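Buying Your First Lot: What to Check Before You Fall in Love with the View
Speaker notes, Valbona Leka
Prandness Home Buyers' Evening, January session

[Slide 1: title]

Good evening! Thanks for coming out on a cold night. I'm Valbona, I've been selling land and helping people build on it for 11 years, and I still get excited walking a bare lot. Tonight is about the things you check before you sign. Please stop me with questions as we go.

Quick show of hands: who has already walked a lot they like? Who has a builder picked out?

[Slide 2: what you are buying]

A lot has a price, and then it has a price to build on. Those are two different numbers and I want you to leave here thinking about the second one. Ask about:
- water and sewer (at the street, or a well and septic?)
- power, and how far the nearest pole is
- the driveway, especially if there's a ditch or a culvert
- clearing and grading

Tell the Fevatstead story here. Lovely corner lot, 70 feet of frontage, big oaks at the back. My buyers were ready to sign that afternoon. Then we looked at the plat and found a drainage easement running right through where they wanted the garage. They still bought it! They flipped the floor plan and ended up with morning sun in the kitchen. But they knew first, and they paid less.
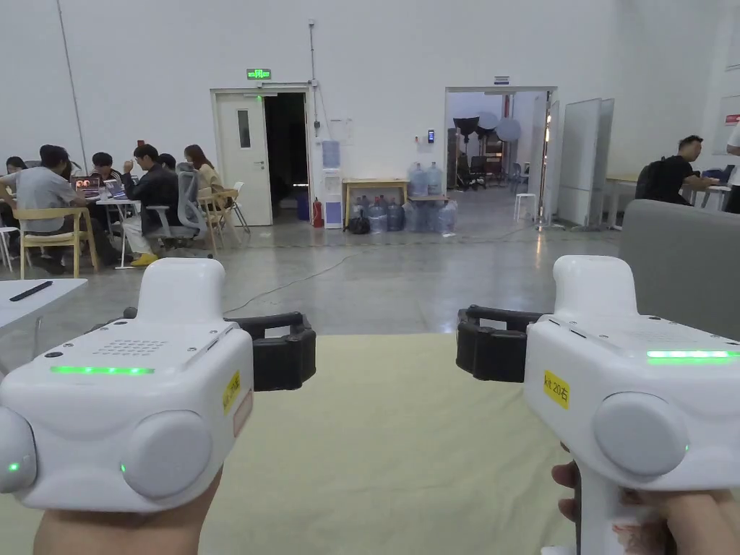 Two handheld grippers, one in each hand, over the table mat.

[Slide 3: the survey]

My favorite slide (yes, really). Get a current survey. If the seller has an old one, say thank you and get a new one anyway. Fences wander, hedges wander, and a neighbor's shed can sit over a line for years before anyone looks.

Pass the sample survey around now. Point out the corner pins, the setback lines and the easement notes. Give people a minute with it, last time I rushed this.

Setbacks matter more than lot size. On the Obeidat Road lots, a 1,729 square foot single-story plan would not fit inside the setbacks, and a 1,387 square foot one fit with room for a porch. Same lot! Bring your floor plan with you when you go looking.

[Slide 4: soil and slope]

Walk it after rain. Wear boots. Look for standing water, and look at where the neighbors' downspouts point. If you need septic, make your offer depend on a passing soil test. Put it in writing, with a date.

Slope isn't bad news. A gentle slope can give you a walkout basement, and people love those. Just get the grading quote early. 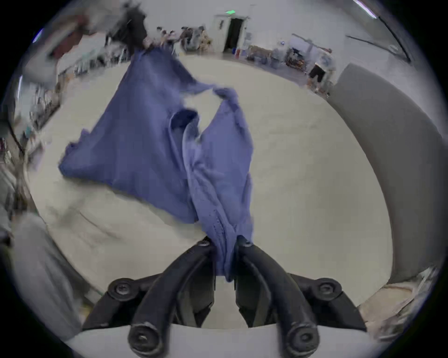
Blue-violet cloth held between the fingers of a black gripper.

[Slide 5: rules and covenants]

Read the covenants all the way through. Minimum house size, siding, fences, how soon you have to start building. Sendov Ridge gives you up to two years to break ground, and other neighborhoods give you less. Chickens come up every time, so: check the town rules and then the covenants, you need a yes from both.

[Slide 6: money]

Hand over to Dragica Vukčević for lot loans and construction loans. She'll cover down payments, draws, and what happens when the build runs long. Remind her the clicker sticks.

[Slide 7: questions]

Checklists are by the door, take two if you're shopping with family. I'll stay until 9 and I'm happy to look at any plat you've brought along.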